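Handset diary: the Vidov battery, continued

27 October 2018. Phone off the charger at breakfast, all radios on, brightness fixed at the middle mark. 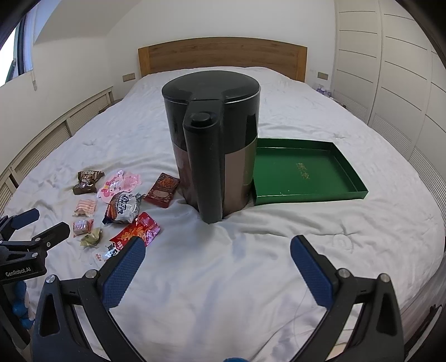 A reader commented under the July entry that I was measuring the wrong thing. The percentage on the status bar, the comment said, is a guess made by the fuel gauge chip, and a guess made by a chip that has never met the new cell is worth very little; log the voltage under load and the current, then integrate, and leave the percentage out of it.

I have come around to that view. The July entry relied on the status bar throughout, and the conclusion I drew from it (that the replacement cell was defective) does not hold up. Most of today went into repeating the test properly.

Background, for my own reference later. The phone is the Vidov with the sealed back. The original cell had begun to shut the phone down in the cold with a good deal of charge still showing. In July I replaced it with a Nendaner cell, rated on the label at 3686 mAh. The original label gave a lower figure, which I did not write down before I handed the cell in for recycling. I regret that. The connector is the same, the thickness is the same as far as the back cover is concerned, and the cover closed without a gap.

The complaint after the swap was that the phone dropped quickly from full to the middle of the scale, sat there for most of an afternoon, and then fell off again. A healthy cell does not do that. A healthy cell with an untrained gauge does.

Method today. I installed a logging app that reads the current and voltage from the battery driver and writes them to a text file. It samples every 5 seconds. Before starting I checked that the current reading had the right sign, as on some phones it is reversed while charging. On the Vidov it is negative when discharging, and the unit is microamps, although the app labels it as milliamps. The label is wrong and can be ignored once you know.

I ran a full discharge with the screen on and a video looping from local storage. Wi-Fi on, mobile data on, Bluetooth off. The phone was left face up on a shelf, out of the sun. I did not touch it except to confirm that the screen had not timed out.

The first part of the run behaved as in July. The status bar fell fast. The voltage did not. When the bar showed 50 percent, the voltage was still well up on the flat part of the curve, and the integrated current said that much less than half the rated capacity had gone. From there the percentage hardly moved for a long time while the voltage came down in an ordinary way. The two met again near the bottom. The phone shut itself off with the voltage at what I would call a normal cutoff, and it did not shut off early.

Total delivered charge, integrated over the whole run, came out a little under the label. I am not going to quote it to the last digit, as the current sensor in a phone is not a lab instrument and I have no figure for its offset. The shortfall is small enough to be explained by the load, the cutoff voltage, and the sensor. I see no grounds for calling the cell bad. I wrote to Nendaner in July asking for an exchange, received a form in reply, and never filled it in. I will leave it unfilled.

So the fault is in the gauge, or more exactly in the stored profile the gauge works from. It still holds the learned capacity of the old, worn cell. It counts charge out against that smaller number, arrives at the middle too soon, then notices that the voltage does not agree and holds the display until reality catches up. That accounts for the long flat stretch in the afternoon.

What can be done about it without opening the phone again:

The service menu on the Vidov has a page for battery data. It shows design capacity, learned capacity, and cycle count. Design capacity is read-only. Learned capacity can be cleared. There is a button for this, two levels down, with a warning text that has been machine-translated and says that the phone will forget how to be full. I pressed it with the phone at the bottom of its charge and the charger disconnected.

After that a full, uninterrupted charge is needed. I used the Baek wall charger, which is marked 3 amps at 5 volts on the lowest of its output settings. The phone does not draw anything like 3 amps from it. It negotiates less, and near the top it tapers for a long time. The taper matters here. The gauge only accepts a reading as full when the current has dropped below a threshold and stayed there, and taking the phone off when the display says 100 cuts this short. I had been doing exactly that since July, every morning, and it is the likely reason the profile never corrected itself.

I left it on well past the point where the display said full. The log shows the current still falling for a good while after that. When it reached the floor, the learned capacity field on the service page changed from blank to a number. It is lower than the label but much higher than what was there before. It will probably settle after a few more cycles.

A note on cables. The first attempt to charge was with the thin cable from the drawer and the voltage at the phone end sagged enough that the phone fell back to its slow mode. Changing to the short thick one fixed this at once. I have thrown the thin cable out. I should have done it in July, when it gave trouble with the tablet.

Second item: standby drain. This is separate from the gauge and I had confused the two. With the screen off overnight the phone was losing more than I expected, and the loss was real current, visible in the log, so the gauge cannot be blamed. The pattern is a short pulse at regular intervals, with almost nothing in between. I took the SIM out for an hour and the pulses stopped. I put it back and they returned.

The line is with Mirside. Their coverage map shows the apartment as good, which is true at the front window and not true on the shelf in the back room. The phone was hunting between two bands. I locked it to the lower band in the network settings and the pulses became less frequent and shorter. Calls still come through. Data is slower, which I do not mind overnight, but I would not leave it locked when traveling. There is no scheduling option for this in the stock settings, so it has to be done by hand.

I called the Mirside support line about it and was told to restart the phone. I restarted the phone. There was no change.

Things not tested today: charging in the car, behavior in the cold (the original complaint), and drain with the navigation app running. The cold test has to wait for a cold morning. I will not put the phone in the freezer, as one forum post recommends, on account of condensation under the display glass.

Settings as left tonight, in case I need to compare: adaptive brightness off, background sync on for mail only, band lock on, location set to device only, logging app still running with its interval lengthened so that it does not add to the drain it is measuring. The log file is in the downloads folder and has been copied to the computer.

To do. Repeat the full discharge after a few ordinary days and compare the learned capacity. Correct the July entry, or at least put a line at the top saying that its conclusion is withdrawn. Find out whether the cutoff voltage is set by the gauge or by the system software, as the service page lists two different values for it and does not say which one applies.

Phone is back on the Baek charger with the short cable. Display reads full, current still tapering.

3 comments | 5 shares

Recent entries
Replacing the Vidov cell: adhesive, heat, and the back cover
Mirside band settings by room
Why the tablet would not fast charge
Nendaner cell, first impressions (July)
Reading the Vidov service menu

Contact | Copyright 2018, all rights reserved | Back to top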